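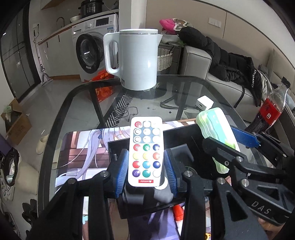 Spent the morning on the time offsets in Cokau, the replay tool. The two gripper streams were drifting apart by 9 frames over a long take, and the merge step hid it by dropping whichever pose came second. For debugging I used the take with the remote held upright between the ribbed blue pads. Its button grid gives the tracker plenty of corners, though glare nearly wipes out one of the white buttons near the top. The glass table is worse – the depth filter keeps putting points on the floor under it.

Mar 6, 2021. Reran Jurnham on all 831 clips with the offset fixed. Only 2 failed, both on load. Raised the feature cap to 3,000 and left the glare mask off for now.

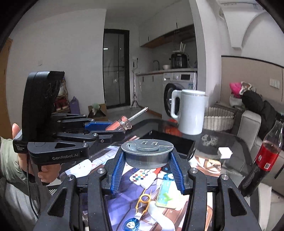

Round tin in one gripper, screwdriver in the other.

The tin is a poor target for the pose fit: with a round body, yaw has to come from the two small slots in the lid. Whiteley still reports full confidence there. Will add a symmetry flag before the Hestby planner reads those poses. Log viewer still leaks memory, open since August.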